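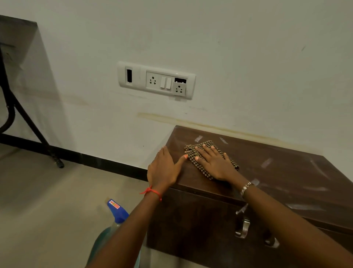 3.2 Brush cleaning and work surfaces in home appointments

Most freelance make-up artists in the Grorkthorpe area work in clients' homes, where they have no say over the light, the height of the table or how close the nearest sink is. We asked 35 of them to keep a written record of how they cleaned their brushes and prepared a surface before each appointment. Between them they returned 300 usable records. Records that left out the time of cleaning were dropped before coding.

Brush cleaning was coded as full (soap and water, then dried flat), quick (spray or wipe between faces) or none. Full cleaning was nearly always done at home in the evening. Quick cleaning was common at weddings, where one artist may make up several people in a morning and the brushes cannot be dried in time. Several artists carried two sets of brushes to get round this, and a few used throwaway applicators for mascara and lip colour only. Those who had trained at the Harner school tended to write more detailed entries, so their practice may look more careful on paper than it was.

Surface preparation was harder to code. The record sheet had a single box for it, and entries ran from "wiped" to a full list of products. We first tried to separate wet from dry wiping, but too many artists had not said which they used. The final coding has three values: wiped by hand, covered with a towel or sheet, and left as found. Where an artist had wiped a surface and then covered it, we counted it as covered. Wiping by hand here means any cloth moved over the surface under the palm or fingers. Figure 2 shows the flat-palm form, with a folded checkered cloth under the right hand on top of a wooden cabinet.

Two people coded every record separately. Griet Stevens settled the cases where they differed, most of which concerned towels that had been put down for the client's comfort and had nothing to do with the kit. These were coded as left as found.

Products were noted by name when the artist gave one. Plumix spray appeared most often, followed by the Vandenberghe brush soap, which is sold in large tubs through local suppliers. We did not test any product and make no claim about how well either works.

The records have limits. Artists filled them in themselves, sometimes at the end of a long day, and the sheet did not ask who had supplied the cloth. Appointments cancelled at the door were left out, as were trial sessions held at the artist's own address. The last sheets were collected on Apr 16, 2018, and those that came by post after that date are not included in the counts in the next section.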